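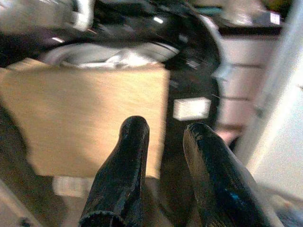 Two weeks into my summer of teaching a robot arm to do kitchen chores, and I am having so much fun that I keep forgetting to eat lunch! Today I passed demonstration number 800, so it felt like a good time to write down what the days are like and what I'd tell anyone who wants to try this at home or in a small lab.

Quick background for new readers. I left my desk job in the spring and joined Deltirby, which is tiny (my desk is also the place where the mail gets sorted). We're building a learning system that picks up household tasks from examples. My part is making the examples. I hold the controller, drive the arm through a task, save the recording, reset everything, and go again. And again. And again!

Each recording we call a demo. It has the video from the little camera down by the fingers, the position of every joint, and how far the gripper is open. The wrist view is my favorite part of the whole job. You get those two black fingers sticking up into the picture and then the kitchen coming at you, all tilted and smeary whenever the arm swings. Big flat panel going past, something black and shiny and curved behind it, a bit of silver rim, and you have about half a second to work out where you are. My first day I got lost constantly. Now I can steer from that view alone for short stretches, and it feels like learning to back up a trailer.

The smeary parts got me into a long talk with Tatsuya Higuchi, who does the training side. I had been throwing out any demo where the video went blurry during a swing. Very tidy of me, and a big pile of good work in the trash. He asked me to stop right away. The arm is going to move fast when it runs by itself, so its own camera is going to blur in exactly the same way, and if all the examples are crisp then the model meets its first real swing with no idea what it's looking at. So blurry demos stay in now. What I do throw out is anything where I bumped into furniture, anything where I changed my mind about the task halfway, and anything where the recording started late.

Things I've picked up so far:

Move with a purpose. If you hover while you decide what to do, the model learns to hover. Silvana Queiroz watched one of the early policies run and said it looked like a person trying to remember why they walked into the room. That was me! It had learned my dithering perfectly. These days I plan the whole move with my hands in my lap before I hit record.

Change the setup more than feels necessary. I used to put everything back in the same spot after each demo. Now I shift things between takes, sometimes a hand's width, sometimes clear to the other side of the counter. I also record in the morning and again late in the day. Light bouncing off shiny dark surfaces looks completely different at 5 pm, and even the rubber on the fingers picks up little glints.

Keep your recoveries. If I miss a grasp and go back for it, that's a great demo, as long as the second try is clean. We tag those separately and Tatsuya is always asking for more of them. It took me a while to be okay with saving my own mistakes.

Take notes while you go. I have a paper notebook (green, coffee ring on the cover) and I write one line per batch: what the task was, where I started from, anything odd. Last week 11 demos had the wrong task name on them, and the notebook is how I found them. Finudell, the logging tool we use, lets you rename in bulk, bless it.

Stop before you're tired. My limit is two hours of driving and then a real break, outdoors if possible. My late-afternoon demos from the first week are noticeably sloppier, with wide approaches and jerky little corrections near the end, and I'd redo them all if I had time.

As for results, I don't want to oversell anything. The current model is decent at getting the fingers lined up and pretty hopeless at tight spaces, where a cabinet side or a big container blocks half the view. That's the next batch, so I'll be spending June with the arm poked into every awkward corner I can find. We're calling the batch Lornska, after the street the office is on. There will be a sub-batch where I start each demo already half lost, with the fingers pointing at nothing useful, so the model can practice finding its way. I can't wait for that one.

Seven people wrote to me after the last post asking about controllers. I've tried a game pad and a handheld arm that the robot copies, and I like the copycat arm so much better. Your wrist just knows what to do. I'll write up the wiring when I've cleaned it up enough to show people.

Okay, back to it. The batteries in my controller are charged and I still have a whole counter to rearrange!

124 shares · 3 comments

Brandão
Great post. We had the same thing with hovering! We ended up trimming the pauses with a script. It helped some, but your way is better.

marnie_k
How do you handle a demo where the grasp works but it's ugly? Keep or toss?

Reply from the author
Keep, if it isn't the ugliest in the batch! I put a star next to it in the notebook so we can pull it later.

Get new posts by email. Enter your address and press Subscribe. You can unsubscribe at any time.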